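May, evening

Table work again. The second coat of oil has had its full cure and the surface no longer grabs a cloth. I went over it before breakfast with the lamp held low at the window end and found two dull patches, both near the edge where Jennylyn had her elbows during the tax paperwork. Neither one is in the wood. They came off with mineral spirits and a white rag.

Sanding notes, for when I do the leaf: 120 by machine, 180 by machine, then 240 by hand with the grain. I skipped the water-pop this time and do not miss it. Carter Hiebert had told me to stop at 180 on a pale wood because the oil takes better. He may be right about maple. On this top the 180 left tracks I could feel with a fingernail, so I kept going. The original finish was a yellowed varnish, thick along the aprons, and getting it off took most of a Tovgate disc pack plus a card scraper for the corners.

The grain runs closer than I expected when I bought it. Under the varnish it had looked like a plain slab, and I had been prepared to paint it if the boards turned out mismatched. Paint is off the list now. The arch near the middle is the best part of the whole top, and I have decided the fruit bowl goes on the sideboard.

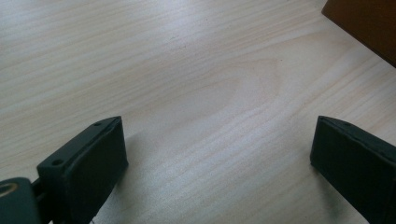 The remaining question is the finish schedule. Ambros Plattner wants me to put hard wax over the oil and be done with it. His own bench has been waxed for 12 years and it does look good, but he wipes it down every night and eats in another room. We put hot pans on ours. Wax rings, and then you are back to stripping. I wrote out three options on the back of the Odurham receipt and crossed out wax first. Water-based poly is the toughest but I dislike the look of it at a low angle – plastic, slightly blue. That leaves a third coat of the same oil, thin, wiped off after 8 minutes, and a maintenance coat each May from now on.

Checked for flat with the long straightedge. Good lengthwise. Across the width there is a small hollow on the kitchen side, enough to slide a business card under but not two. I will not chase it. Taking it out would mean removing material from the whole top, and the plates do not care.

Underside: one of the cleats is loose at the north end. The screw hole is stripped. Plug with a dowel, redrill, and make the slot longer so the top can move in winter. The other cleats are tight. The legs need nothing except felt pads, and the old pads left gum on the floor that I still have to deal with.

Daryna Horobets called after lunch about the chairs. She has the four from her aunt and will let them go for less than the shop was asking. They are darker than the table. I said I would look before agreeing to anything. Seat height is what matters and she did not have a tape measure handy.

Rags are laid out flat on the back step, single layer. Oil can resealed. Third coat tomorrow morning if the humidity stays down, otherwise leave it alone and fix the cleat.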